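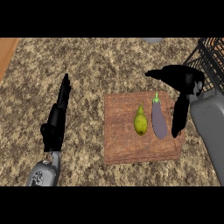 The simulated kitchen, with a pear and an eggplant on the board and the right gripper open beside the eggplant.

Workshop > Opinion > Home Builds

Build the Fake Kitchen First
2023-04-29 | By Mi-kyung Baek

Print this page | E-mail this article

I've had it with people telling me simulation is cheating. I've spent 39 evenings on my two-arm build, which I call Jumau, and most of them went into a granite countertop that doesn't exist – and I'd do it again! My real arms are still in pieces on a bench at the Ollance shared workshop (shelf 9, please don't touch), and the guy next to me keeps asking when I'll start building something.

I am building something. Getting a gripper around an eggplant with a pear right next to it is a fussy job, and I'd much rather botch it 17 times on my laptop than strip one more gear. Metal is fun, sure. It also costs money, and I'm waiting on paychecks for the next motor.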